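Norneo FC confirms that its December cup tie against Vedum will kick off at 7 p.m. Visiting supporters have been allocated 200 seats.

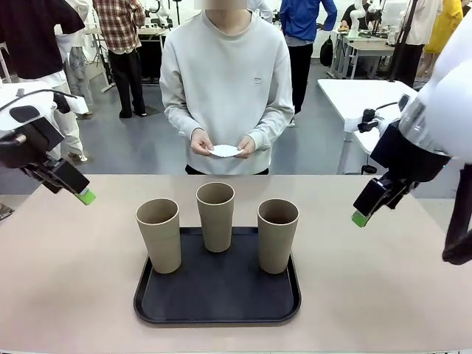 Paper plate and three cups on a tray.

Tickets go on sale to members first. Sales are limited to two per member until the general sale opens.

The club expects a crowd of almost 2000. Supporters are asked to arrive early, as the east gate remains closed.

© Norneo FC | Contact | Back to top
We use cookies. Accept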